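In Defense of the Imperfect Fold

Mar 6, 2024

My mother-in-law, Bożena Głowacki, can fold a tablecloth so that every edge meets every other edge, and she can do it while telling you a long story about a cousin in the next town over. I have watched her do it for years and I still could not tell you where her thumbs go. When I married into the family she gave us six cloths, all pressed, all squared off like envelopes, and I am sorry to report that they have never looked that way since.

For a long time this bothered me more than it should have. I bought a book on linen care (121 pages, a good third of them about starch) and I cleared the big table on evenings when I could have been reading, and I smoothed and lined up corners and started over. My friend Abimbola Edet came by once in the middle of all this, put the kettle on without asking, and wanted to know who was going to inspect the closet. I didn't have an answer for her, and I've been turning the question over ever since.
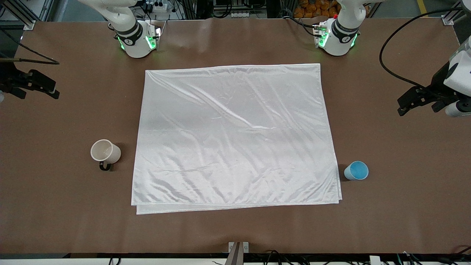
A white cloth, folded, with a little of the under layer showing along the bottom.

I have come around to thinking that a fold like this one is finished. The layers don't quite agree at the lower edge, and there are wrinkles running through it, and I would put it on the shelf without a second thought. A cloth is going to be shaken out again anyway, and then somebody will set a mug on it, and somebody else will lean on it with both elbows – at least in my house they will.

I do understand the other side. There is real pleasure in a neat stack, and if you have 40 cloths to store for a church hall, the corners start to matter because the pile leans. Bożena would say that care shows in small things, and I love her for it. I only think that care can show in getting the cloth out often, too, wrinkles and all, and having people over to sit around it.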